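January 1, 2022

Slept until nine, then went over to the shop on Trerkgate to get the packing table straight before the orders start again. The street was quiet and the heating took an hour to do anything, so I kept my coat on.

I had meant to do the shelves first but the table was annoying me. Old labels, tape ends, a mug from before the holiday. All of that went in the trash. I wiped down the green top with the spray Ghazala left and put the scale back where I can read it without leaning. Ghazala Minhas wants it on the other side, nearer the door. We have been having this conversation since April and I expect we will have it again when she gets back from her sister's.

The crate stays beside the scale for now. Parcels go in once they are weighed, and when it is full it goes to De Haan for the pickup. Last year we sent 3000 parcels, more than I would have guessed – I only know because I added up the slips last night instead of going out.

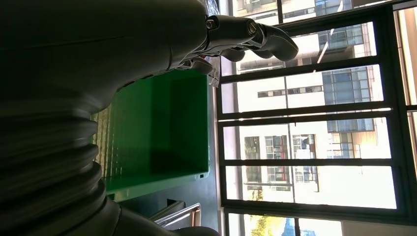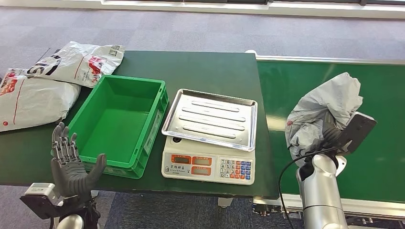

The green bin by the window, and on the table with the scale and two mailers.

Those two mailers need to go back to Plulmont. I wrote it on the pad so it doesn't get forgotten like the last return did.

Tested the scale at home-time with a bag of sugar from the kitchen. It read 8 grams over, and some of that must be the paper. Good enough. The manual is missing again. I think it is in the drawer with the Sterier invoices, but that drawer sticks and I didn't feel like fighting it.

Still to do: order tape, 13 rolls this time. Pay the 533 for the last lot of boxes. Ask about the draft along the window, which I can feel on my ankles whenever I stand at that end.

Home by four. Soup, and the end of the bread. Called Dad, who had already gone to bed.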